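Last updated: July
Filed under: Buying & Budgeting > Lab and Workshop Robots

What should I set aside for everything around the robot?

Asked by Kulap Yimyam, July

Hi all! We're a tiny outfit in Vomomthorpe and we've finally got the go-ahead to lease a full-size humanoid for 6 months (the Phromma one, if that matters). The lease quote is fine, I've stared at it long enough. What I can't figure out is the rest of it. My boss wants one number for "room and accessories" and I keep coming up with either next to nothing or something that would get me laughed out of the building. We'd be doing simple tabletop stuff, picking things up and putting them in bins. Do I need special furniture? Special flooring? Help!

Answer from Thitima Kaewmanee, 9:40 pm

Ooh, I did this exact spreadsheet last year, so here goes. Furniture was my cheapest line by a mile. We went with a plain sit-stand desk, used, $146, and I'd buy it again tomorrow. Get one that goes up and down, please! We started with a fixed table and it was too low for the arms, so there went that money (I'm still a bit sore about it). Bins and baskets I'd just pick up wherever you shop, in a couple of sizes, and plan on replacing them.

Where I blew the budget was cables. I put down zero for cables. Zero! Then we needed longer power and network runs, floor covers, ties, spares, and it came to $298 before I quit adding. Measure from your outlet to where the robot will stand, then add slack for it to turn around, and price that length. Also ask Phromma what's in the crate, since ours came with less than the brochure made me think.

Flooring we left alone. Level and hard was all our supplier asked for, but get yours to put it in writing. 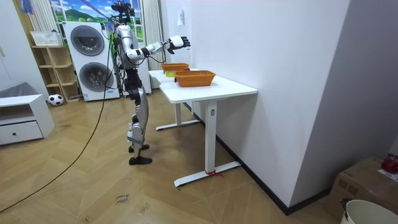 Should the spare battery go in the lease or the accessories budget?

Put it in the lease if they'll let you, so a dead one is their problem. Tututitz wanted to sell us one separately and I pushed back until they folded it in.

Answer from Pradau_shopfloor, 11:15 pm

just double whatever you think it is. also check the door width, we had to take a door off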